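Kitchen odds & ends, March batch

Quick ones this time, typing between loads.

Scrubbers. Fluffy ones hold on to everything, coffee grounds, rice, the lot. Rinse under the tap, squeeze hard, squeeze again. Then stand it up or hang it, never flat in a puddle. If it smells after all that, bin it.

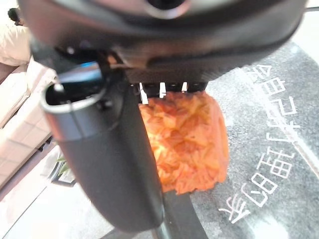

Orange and fluffy, lots of folds for crumbs to hide in.

Same goes for any cloth with tufts. No fabric softener!! Makes them slide over grease insted of picking it up.

Glass tops. Wipe in one direction, then dry with a second cloth. Two cloths, always. Rims are where the gunk sits, so run an old toothbrush round the edge first, then do the middle. Splash of white vinegar in the water if its streaky. No scouring powder, learned that one on my old table from the Thaler outlet.

Pineapple. Sniff the bottom end. Sweet = ready, nothing = wait, boozy = too late. Color helps a bit but I wouldn't go by that alone.

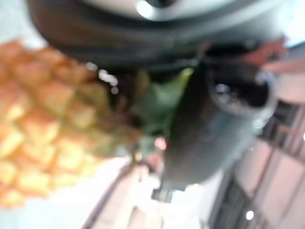 Lay it on its side to take the crown off, big knife, one firm push. Then stand it on the flat end and take the skin down in strips. Leftover chunks go on a tray in the freezer, bag them once they're hard. Don't bag them soft or you get one giant brick. Core goes in a jug of water in the fridge overnight, good with mint.

Corn. Wet paper towel, husk off, wipe top to bottom and the silk comes away. Want it off the cob? Lay it flat and slice down one side, turn, slice again. Standing it up in a bowl sends kernels everywhere, dont care what the videos say.

Play food gets sticky too. Warm water, drop of dish soap, soft brush in the bumps. Shake out, towel, leave overnight before it goes back in the tub. Anything with a hollow middle, don't soak it. Check the seams for black specks. 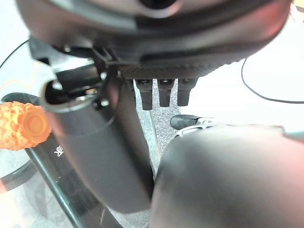
Bumpy orange one that looks like a toy corn cob, on round glass with a black rim.

Next batch: the Prondik jar lids that won't seal, and what to do with 40 odd socks.

Last updated: March
2187 shares | 40 comments
Contact | © Jollcombe Home Tips | Back to top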